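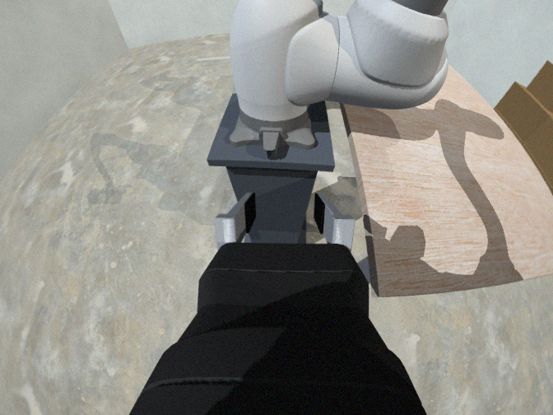
Gripper with open fingers and gray column

Minutes of the planning meeting, Sidton Style Circle
August, 18:30, upstairs room at Olwood

Present: Signe Sjögren (chair), Helge Engebretsen, Liviu Pop, Gisela Montecinos
Excused: Arnar Thoroddsen
Minutes: Helge Engebretsen

1. Minutes of the last meeting
Approved with one correction. The name of the shoe shop was written wrong. It should be Carrilho, with two r and one l.

2. Autumn blogger evening
Signe has visited Carrilho and spoken with the manager. The shop can receive 27 guests, including us. Doors open at 19:00 and the presentation of the new boots starts at 19:30. Liviu asked if guests may bring a friend. After some discussion it was decided that they may not, this time. Gisela will send the invitations before the end of the month.

Dress code: Gisela proposed "one color from head to foot". Liviu found this difficult for people who come directly from the office. Agreed to write "one strong color, if you like".

3. Make-up table
Tiliter has offered to do make-up for the guests during the evening. They need a table, two chairs and good light. The light at the back of the shop is too yellow for this, according to Signe, and she will ask if the table can stand near the window. Each guest gets 5 minutes. Liviu makes the list of times.

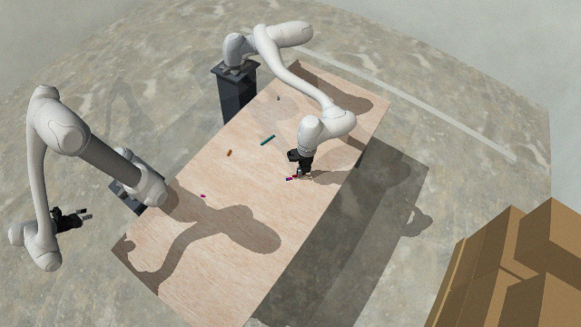
Two white robot arms, one beside the tabletop

4. Budget
The budget for the evening is 3,000. The present estimate is 3,810, with the printed lookbook included. Helge suggested to make the lookbook smaller and in black and white. Gisela was against black and white, as the fabrics will not be recognized. It was decided to keep the color but leave out the hard cover. Helge asks the printer for a new price.

5. The blog
Arnar had sent a note by e-mail. He wishes that all reviews say clearly when a garment was a gift or a loan. All agreed. The text he proposed will be placed at the top of each review, not at the bottom.

6. Other matters
The garment bag left after the spring swap is still at Signe's home. It contains a green raincoat and a belt. The owner is asked to contact her.

Next meeting: same room, 18:30. Liviu brings the fabric samples.

The meeting was closed at 20:10.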